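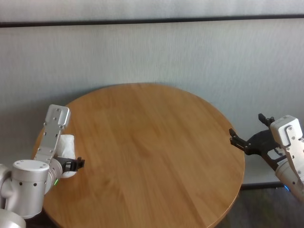 4. Fitting the battery in your Honorato kitchen scale

4.1 Turn the scale over on something flat and slide back the cover. It will resist. Persist.

4.2 Drop the battery in with the plus sign facing you. The scale does not mind the other way round; it simply won't work.

Note: one battery lasts 333 days, according to Dalia Benkirane, who tested it and has our sympathy.

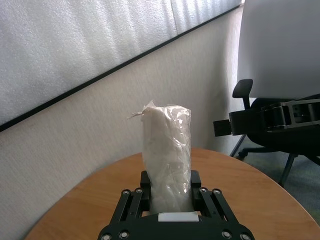 4.3 Press ZERO before you weigh anything. The scale remembers the last bowl it met and holds it against the next one. For a first try, pick something light that stands up by itself — a soft white bundle still in its clear plastic wrap will do, torn flap and all — and leave it alone until the number settles. Leaning on the worktop counts as weighing the worktop.

4.4 If the display shows 14 and nothing else, hold ZERO until it goes blank, then start again from 4.3. 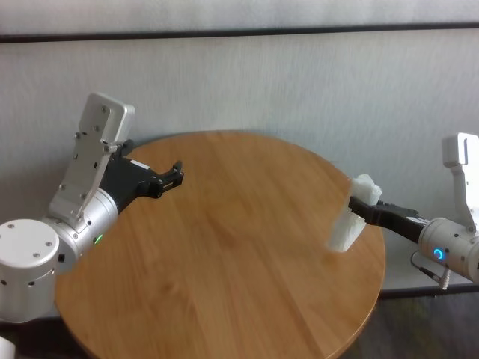 4.5 If it still shows 14, take the battery out, wait 60 seconds and put it back. Tutting is optional.

Caution: do not stand on the scale. It is for flour.

Section checked 5/6/20, A. Hamdy, Rasgate office.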